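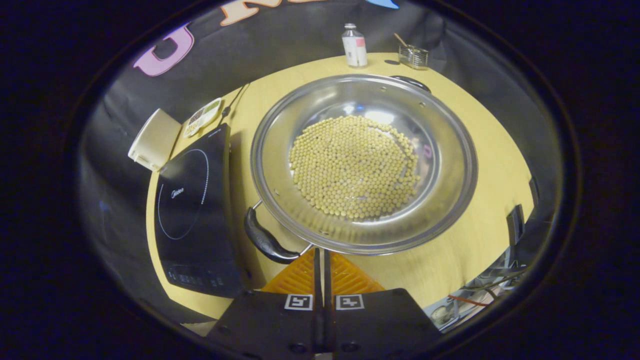

Soybeans in the steel wok, light wood table.

February. Rebound notebook, Dridbridge hall, court two

Carrying on from the last entry. The log of free throws is finished at 3,000 attempts, all at the north basket with the Lambert ring and the older glass board. I went through the lot this morning and threw out every attempt where the ball was lost behind the shooter, where two balls were in the air at once, or where the landing spot was written down with no zone letter. That leaves 2,861 usable. Most of what went was from the first two evenings, before we agreed who was calling the landing zone and who was writing.

The question is still the narrow one we started with: on a missed free throw, does a short miss come back to the same part of the lane as a long one, and is it worth telling the under-sixteens where to stand because of it.

Sorted the misses by first contact on the ring:

Front: 325
Back: 339
Side, either side: lumped together for now, see below

I expected the back of the ring to be well ahead. Two of the coaches had told me that players miss long when fresh and short when tired, and most of these were shot at the start of practice. The split is close enough that I would not build anything on it. I have no note of how tired anybody was, only the order they shot in.

Front contact. The ball comes back low and quickly, mostly straight down the middle, and lands inside the dotted half circle. A fair number hit the front, go up, touch the board and drop more or less under the net. Those are the awkward ones to code. I have kept them as front, as first contact is the rule, but they behave much more like a soft back miss. Marked with a small b in the sheet so they can be pulled out later.

Back contact. Much wider spread. The high ones come out past the second lane space and the flat ones can reach the shooter on one bounce. Arc matters more here than which part of the ring was hit. We did not record arc. That is the big hole in this set and I should have seen it coming when I drew up the sheet.

Side contact. Left and right were written from the shooter's view on some sheets and from the baseline on others. I can sort out most of them from the handwriting. Until that is done the side misses stay in one pile and nobody should quote them.

Balls. All Jodance composite, size seven, from the same rack. Pressure checked with the gauge at the start of each session and topped up where needed. One ball had a slow leak at the valve and kept reading low by the end. It is now in the cupboard with tape on it. Please leave it there. I don't know how many attempts it was used for, as the balls were not numbered. They are now, in white paint pen next to the valve.

Ring. The Lambert ring is the sprung kind and feels stiffer than the one at the south end. Pulled down on both by hand and the difference is plain, but pulling by hand is not a measurement. Need the spring balance back before writing anything about it. The net was changed part way through. I doubt it matters for misses, but the change is noted in the margin at the right row.

Software. Cleria took the spreadsheet import without trouble once the zone letters were all capitals. It treats a lower-case c as a separate zone and does not warn you. If the totals look odd, check that first. The court plot it draws has the free throw line slightly too near the basket on our template. I have moved the line in the template, not the data. Anyone with an old copy of the template should delete it.

What I told the coaches, so there is a record of it:

Inside players on the low spaces should hold their ground and not drift under the net. Too many front misses go over the head of whoever has stepped in.

The shooter should stay put for a moment after release. Enough long misses come straight back to make it worth the wait.

No advice yet on left against right.

One coach asked whether this carries over to shots from the corner. It does not, or at least nothing in the log says so. A free throw has the same distance and the same line every time. Corner shots would need their own sheet, and more people to write.

To do:

- Fix left and right on the older sheets
- Get the spring balance back, test both rings the same evening
- Add a column for arc: flat, middle, high. Judged by eye from the side line, same person all session
- Repeat a shorter run at the south basket with numbered balls
- Ask whether the hall can leave the divider curtain down, the badminton next door kept putting shuttles in the lane

Paper sheets are in the blue folder, bottom shelf. The cleaned file has the number of usable attempts in its name so it can't be mixed up with the full one.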